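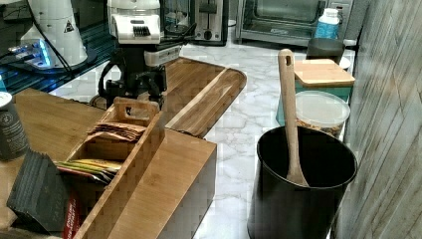 Visit report: the kitchen rooms at Quinlan, 1 Sep 2021

The Quinlan building opens its doors once a year, and this time the ground floor was given over to small kitchens. Admission was free, but you had to pick a time slot. Mine was the last one of the morning, with 20 people in the group. Fionnuala Moynihan took us through.

The first rooms were mostly cabinets by Bradusow, and I did not stay long. The drawers are good. The prices are not posted, which I always find annoying at these things.

I spent most of my time at the marble-look counter. It is white with gray veining, and it is set up the way people keep a counter, with the tea, the toaster and the cutting board all out at once. The tea is in a bamboo caddy with a carrying handle. Brown and tan packets are stacked in one compartment and the brighter ones are fanned out in another. I have a similar box at home and keep it in a cupboard, so I forget what is in it. Standing it at the front of the counter seems better to me.

Moynihan said the rooms are restocked every August and the staff argue over what goes on the counters. Tea always makes the cut.

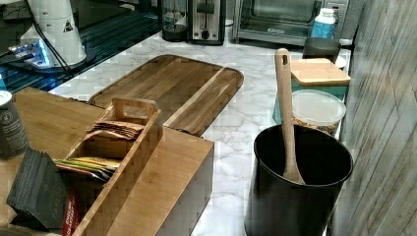

Mei-kuen Chien thought the caddy would be in the way as soon as anyone started cooking, and that she would move it next to the kettle and leave the front edge clear. A couple of people agreed with her. Moynihan said that came up with nearly every group.

The cutting board is a big one, striped wood with rounded corners and a groove for juice. It lies at an angle in the middle of the counter. I would want a board that size if I had the space, but mine has to fit in a 20-year-old sink, so it won't happen. The toaster and the toaster oven are both out as well. At home we gave up the toaster and use the oven for everything – slower, but one less cord.

A striped white towel was lying over the toaster oven. I'd take it off before switching anything on.
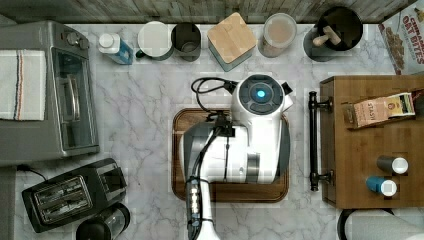
Do you need both a toaster and a toaster oven? It depends on how many people want breakfast at the same time. For one or two, the oven will do the job. For a full house, the two slots save a lot of waiting.

Past the counter there was a table with leaflets from Fusance and Skerkeo. I took one of each. Coffee was served in the hallway and ran out before our group got there. 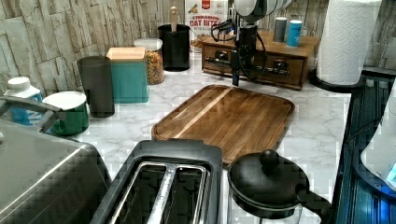 Getting there

The entrance is at the side of the building, past the bike racks. The lot has 80 spaces and was full when I arrived, so I parked on the street – 300 yards away, flat all the way. The tour takes under an hour. Slots for next year go up on the Quinlan website in the spring.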